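Budgeting for the second arm

So the spreadsheet is open again. I promised myself I'd leave it alone until the new year, but the quote from Plondell landed in November and I've been fiddling with it ever since (mostly at night, with biscuits).

The question is whether we buy a second arm for the kitchen bench or spend the money on the one we've got. A second arm is the fun answer, obviously! But the arm is only the start of it. You need the mount, the gripper, a spare set of fingers, the controller licence, and somebody's week to get it all talking. Last time I put down 2 days for setup and it took 12, so this year there's a proper line for my own optimism.

Props are the cheap bit, and they do a lot of the work. Most of what the arm practises on came out of ordinary kitchen shops, and the wooden toast was a toy. I've put £155 down for the whole lot next year, including replacement mugs.
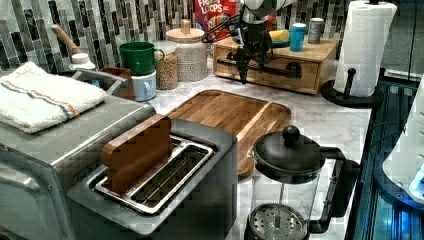
Milagros Godoy reckons I've got the order wrong and should price the downtime first. Her lot at Trallwood bought a second arm, then had both of them sitting idle while they waited on one cable, and she'd have swapped the pair for a decent shelf of spares.

I hate how sensible that is. I went back through my notes and we lost nearly 92 hours this year to waiting for parts, none of it in the budget. So there's now a spares tab. Farías do a gripper kit that would cover most of it, and Verum will do a service plan if you ring them – the price isn't on the website, which always makes me nervous.

Where I've got to: spares first, service plan if the number isn't silly, second arm pencilled in for the summer. I've asked Plondell to hold their price until then and they're thinking about it. If you've haggled with them before, please tell me how it went in the comments!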